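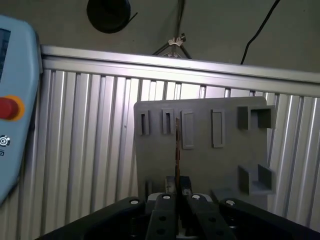
Page last changed: 11 May 2020

Ekel: a four-voice digital synthesiser on a single board
Student project report

1. Aim
The aim was to build a small polyphonic synthesiser that can be played from any MIDI keyboard and that costs little enough for other students to copy. The name Ekel was on the first circuit drawing and stayed. It has 4 voices, each with two oscillators, a low-pass filter and one envelope.

2. Hardware
The main board is a Grosetside microcontroller kit with an audio output stage added on stripboard. The front panel has 11 knobs, read one after another through a multiplexer. We first planned to use the Salazar filter chip, but it needs a split supply and the USB power did not allow for that. The filter was moved into software instead.

3. Software
The firmware is 2,513 lines of C, not counting the MIDI library. Oscillators are read from wavetables – saw, square, triangle and one table we drew by hand. When a fifth note is played, the oldest voice is taken over. At first this gave a loud click. A short fade before the new note starts removed most of it, though it can still be heard on low notes with the filter fully open.

4. Tests
Tuning was checked over five octaves against a Gurkberg desktop tuner. The top octave was slightly flat until the phase counter was widened from 16 to 32 bits. With all voices sounding, one block of samples took 595 microseconds to work out, which fits inside the time available but leaves no room for a reverb.

The knobs gave more trouble than the sound code. Readings jumped by one or two steps when nothing was touched, and the pitch wobbled with them. Averaging the last eight readings helped, as did a capacitor on each knob.

5. Still to do
Patches cannot be saved yet. The memory is there on the board and the menu has an entry for it – the code behind it is missing. Pitch bend works only in the upward direction. The circuit drawing and parts list are in the appendix.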